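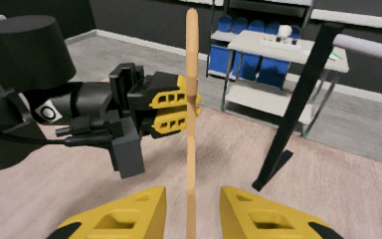 Zotanwood handover fault: frequently asked questions

This page covers the stick handover fault in the Zotanwood two-arm cell and its simulation. It is for people at Chow who run Mevano tasks, train on Mevano episodes, or work near the physical cell. Updated in February, after the Javalix 4 release.

What went wrong?

During a handover, the giving arm could open its gripper before the receiving arm had hold of the stick. In simulation the stick fell to the work surface. On the physical cell it sometimes fell, and sometimes the receiving gripper caught it by one end while the giving arm was already backing away.

The fault was in the Javalix gripper driver. It reported "closed" when the close command had been accepted, and it should have waited for the fingers to stop moving and for the grip check to pass. The giving arm uses that report as its signal to let go.

Which tasks are affected?

Any Mevano task that passes an object from one arm to the other. That includes the wooden stick handover, the peg handover and the tube transfer. Single-arm pick and place uses the same driver but doesn't wait on a second arm, so the early report did no harm there beyond a few odd timestamps in the logs.

How many episodes failed?

We replayed the full set of simulated stick handovers from the period and found 238 drops. Of these, 154 were early releases caused by this fault. The rest were ordinary misses, mostly the receiving arm arriving too far to one side and pushing the stick over in the giving gripper.

The physical cell logged 21 early releases before we stopped running handovers on it. These are separate from the simulated figures.

Was anyone hurt?

No. The cell was closed and interlocked in every one of the logged cases. In one of them the stick was thrown against the inside of the guard panel when the receiving fingers squeezed the very end of it. The panel was checked and has no damage.

We still filed it as a safety matter. A part that leaves the gripper when the program thinks it is held is a hazard whatever the part weighs, and there had been talk of using the same handover code for a metal rod.

Why did it show up in simulation first?

It had probably been there on both sides for a while. The simulated grippers ran at a fixed closing speed, and for a long time that speed was set high enough that the fingers were shut before the giving arm got around to opening. When we slowed the simulated fingers to match the real ones, the gap became long enough to matter and the drop rate went up overnight.

On the physical cell, the operators had seen a few drops and put them down to worn finger pads. New pads went on and the drops continued.

Couldn't the cameras have caught it?

Not reliably. At the moment of handover, the receiving fingers come up behind the stick from the giving wrist camera's point of view. The stick covers part of the gap, and a finger that is nearly touching looks much the same as one that is touching. We tried a small classifier on the wrist view and it was wrong too often to be used as a release signal. It is still in the repository under experiments. Please don't wire it into anything.

The overhead view is worse, as the receiving arm blocks it for most of the approach.

What changed in Javalix 4?

The driver now has separate states for "command accepted", "fingers stopped" and "object held". Mevano waits for "object held" from the receiving gripper before it lets the giving gripper open. If that state doesn't arrive before the timeout, the giving arm keeps its grip, the receiving arm opens and backs off along its approach path, and the episode is marked as a failed handover.

The old "closed" flag still exists so that older scripts will load. It now means the same as "fingers stopped". It does not mean the gripper is holding anything, and a script that uses it to trigger a release will be refused at startup with an error.

I get "release condition not allowed" when I start my task. What do I do?

Your task file is using the old flag as its release condition. Open the handover section, find the line that begins release_on, and change the value from closed to object_held. Then run the dry check before starting the arms.

If you don't have a release_on line, the task is picking up the default from your user profile. Delete the profile override and it will take the new default.

My handovers now time out. Is that the same fault?

No, and in most cases it means the new check is working. Common causes are:

The receiving fingers are closing on air. Look at the approach offset first. A stick standing upright gives you very little width to aim at, and an error that would be fine for a block will miss it.

The stick is thinner than the minimum width in the object file. The grip check compares finger position against that number. The stick also narrows along its length in some versions of the model, so a grip taken low down can fail a check that passes higher up.

The force threshold is left over from another object. Reset it to the task value.

If none of those apply, send us the log with the gripper channel turned on. Without that channel we can't see much.

Should I raise the timeout?

Only in simulation, and only to test. On the physical cell the timeout is locked. A receiving gripper that hasn't got hold of the object in that time has missed, and waiting longer leaves both arms close together for no benefit.

Is the episode data I already have any good?

Some of it. Every simulated episode from the affected period has been relabeled. Episodes with an early release carry the tag early_release, including the ones where the stick was caught anyway and the episode was scored as a success. Leave those out of training for any policy that decides when to let go. They teach the giving arm that it can open while the other arm is still closing.

Episodes without the tag are safe to use. You need the new index file for the tags to appear - the episode files themselves have not changed, so there is nothing large to download again.

I trained a policy on the old data. Do I have to retrain?

If your policy outputs gripper commands for the giving arm, yes. We ran two older checkpoints against the fixed driver and both tried to release early. The driver held them back, so nothing was dropped, but they spent the wait in a pose they had never seen and then did poorly on the retreat.

If your policy only handles reaching and the release is scripted, you can keep it.

Can I run handovers on the physical cell again?

Yes, under these conditions:

Javalix 4 is installed on both arm controllers. The version is shown on the start screen of each one. Check both.

The handover test has passed that day with the soft stick. It takes a few minutes and the result is saved on its own.

The guard is closed and the interlock light is on before the arms are enabled.

Nobody enters the cell with an object held between the two grippers. If a run stops partway through a handover, use the recovery routine from the panel. Do not pull the stick out by hand.

What does the recovery routine do?

It lowers both arms together until the end of the object is near the surface, opens the receiving gripper, moves that arm clear, then opens the giving gripper. The object will usually tip over at the end, and that is fine. The arms stay enabled until the last step, so keep the guard closed until the panel says the routine is finished.

If the arms stopped on an emergency stop, the routine won't start. The grippers keep their position without power, but don't count on them keeping their force. Call the cell lead before opening the guard.

Does the simulation match the real cell now?

On finger speed and release order, yes. Friction between the finger pads and the wood is still a guess. The simulated stick slips less than the real one when it is held near the end, so a handover that looks secure on screen may rotate on the cell. We plan to measure this and will add the values to the object file when we have them.

Will there be a metal rod handover?

It is on hold. The handover code needs a second, independent grip signal before we use it with anything heavier than the stick, and the current grippers don't provide one.

How do I report a drop?

Use the fault form on the Zotanwood page and attach the episode number. Report drops in simulation too, even if the run was only a quick test. If it happened on the physical cell, leave the object where it landed until the cell lead has seen it.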